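3.2 Small containers and what people keep in them

The open box was the surprise of the study! We had expected lidded containers to win, for the plain reason that they keep things from spilling, yet the homes we visited in Parkau leaned heavily on boxes with no lid at all. People told us they liked seeing the top edges of what was inside. Cards stored on edge came up again and again: recipe cards, game cards, flash cards left over from a language course. Stored that way, a card can be found with one finger and pulled out without disturbing its neighbors (Lim, Section 2).

Figure 3 has a set of this type, with blue cards standing on edge in a black rectangular box and a yellow object sharing the space at a lower corner.
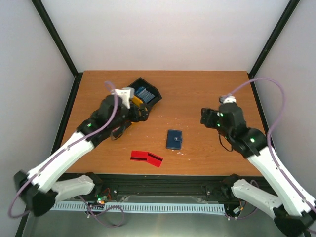

Figure 3. Cards stored on edge in an open box. Photo: Candela Barroso / Werkon.

The yellow object matters to us as much as the cards do. Mixed contents were common in our visits, and we came to love them. A box that starts out holding one kind of thing soon takes in a second, usually something small with no home of its own. We call these items lodgers. In the November interviews, several people could name the lodgers in a box before they could say what the box was for.

Tilt is a second point of interest. A box set at a slant changes how a row of cards leans, and with it how easy the row is to flip through. We return to this in Section 4, where the Flarnow households compare flat and slanted storage.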